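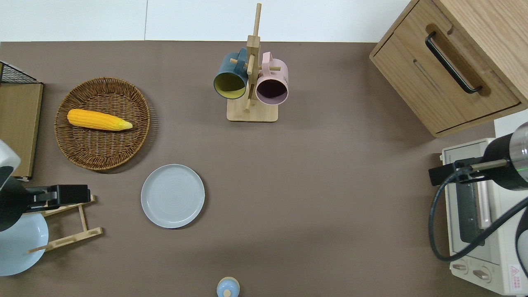 Why Does Corn Have Rows?

Corn on the cob is one of the few vegetables that arrives with its own handle, so you'd think people would treat it with more respect. Mostly they pull off the leaves, eat the middle, and get the rest stuck in their teeth.

Look at the cob on the wicker tray before anyone gets butter on it. The kernels sit in rows. They're rounded, bright yellow, and packed side by side like kids on a school bus, except quieter.

Every kernel is a seed

Each kernel on a cob is a seed, and each seed started out with its own silk. Silk is the stringy stuff you find under the leaves and then, for the next two days, on the kitchen floor. One silk, one kernel. A speck of pollen has to land on the silk and grow a tiny tube all the way down it. If no pollen shows up, you get a gap where the kernel should be.

Now count the rows on your cob. Go all the way around and mark where you started, or you'll be there until August. You will almost always get an even number. The baby flowers on a young ear grow in pairs, so the rows come in pairs too. My neighbor Saturnino Paredes told me he once grew a cob with an odd number. He'd eaten it, naturally, so we'll never know.

The pointy end

One end of a cob is narrower, and it's often paler than the rest. The silks for the tip are the last ones to come out, so those kernels are the youngest. Sometimes they stay small. Sometimes they don't fill in at all. There's nothing wrong with eating them, though younger brothers and sisters seem to get offered that end a lot.

What about the tray?

Wicker is made by weaving bendy plant stems or strips over and under each other. A round one like this goes in rings, getting bigger and bigger, until somebody decides that's enough tray and makes a rim. So you have a plant sitting on a woven plant. The corn has not commented.

Try it at home

Ask a grown-up for a cob with the leaves still on. Peel it slowly and follow one silk down to see which kernel it belongs to. They snap easily, so expect to lose a few. When you're done counting and following, have the cob cooked and eat it. Then floss.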